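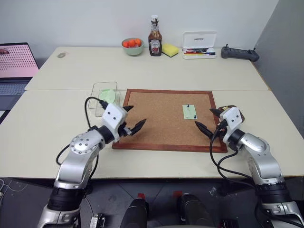 I've had the Trusturard two-arm bench kit from Fomalach bolted down for 6 weeks now, and I keep getting asked whether the grippers are any good with small stuff. Short answer: yes, mostly! The fingers are long and come down to a point, and that matters a lot once you give them something like the little green note on my corkboard, held down with two pushpins. Wide rubber pads (the kind on my old Stoletti arm) would just mash the pins sideways. I also like that each arm has its own gripper, so one can steady the board while the other one picks.

Posted 2018-02-19 by Gearóid Ó Dálaigh

Paper is the job I'd most like it to do well. It's thin, it bends, it slides off when you least want it to, and I've spent more evenings than I'll admit fiddling with the grip force. The stock setting is too strong for sticky notes, so turn it way down before you start. With the left arm I can hold a square of pale green paper at a tilt over the corner of the board and leave the right one open and waiting on the other side, and I think that's pretty great for a kit at this price.

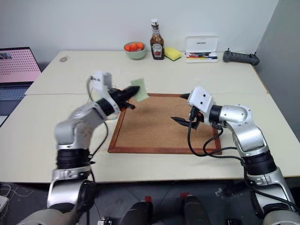
What I'd change

The cables! They hang in loops under the wrist and I'm forever checking they won't drag across whatever is on the table. A couple of clips in the box would fix it. The manual runs to 96 pages and somehow skips this completely. Fomalach did answer my email in 2 days, so credit to them. The extra finger set is $400, and I haven't talked myself into it yet.

Search this site Enter keywords Go

Recent items
Mulcahy table clamps, first look
Stoletti arm: one year on
Setting grip force for thin things
February mailbag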